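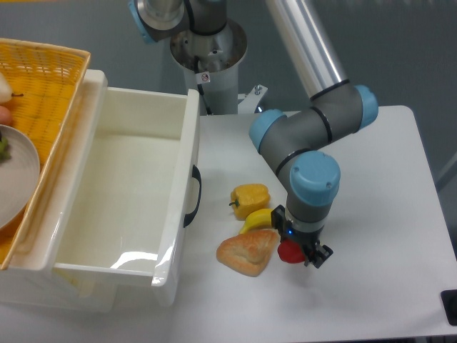 Lunch in a Small Kitchen: Where Does the Food Go?
Group project report, Home and Consumer Studies
Tsegereda Beyene, Asanka Howlader, Agata Monti

1. What we wanted to know

Our question was simple enough to get past Mr. Bhuiyan in one meeting: when people put groceries away, do they sort by what the food is, or by where there's room? Asanka thought by type. Agata thought by room, and offered her own refrigerator as evidence.

2. What we did

We asked 11 people from the Mendcombe dorm to put away the same small lunch shop. It included a red bell pepper, a yellow bell pepper, a banana and something from the bakery. We had argued for a week over whether the bakery item should be bread or a pastry, and the final choice satisfied neither side. Each person worked alone and was told to put things "where they go" – a phrase we now regret, as three people asked us where that was.

3. Results

The peppers were the easy part. Eight people kept them together, and the other three split them up without seeming to notice. One put the red one in the refrigerator and left the yellow one beside the banana, on the grounds that they matched.

The banana ended up on the counter nearly every time. Bread caused the trouble. It went in a cupboard, in the refrigerator, on top of the refrigerator and, in one case, back in the shopping bag.

4. Problems

Eleven people is a small group, and they all live in the same building and copy each other's habits. We also ran the August sessions right before dinner, and by the last one the bread had to be replaced. Tsegereda has agreed to write up the missing bread separately.

5. Next time

We would use a longer shopping list, including eggs and onions, and write better instructions. Agata would also like a bigger refrigerator.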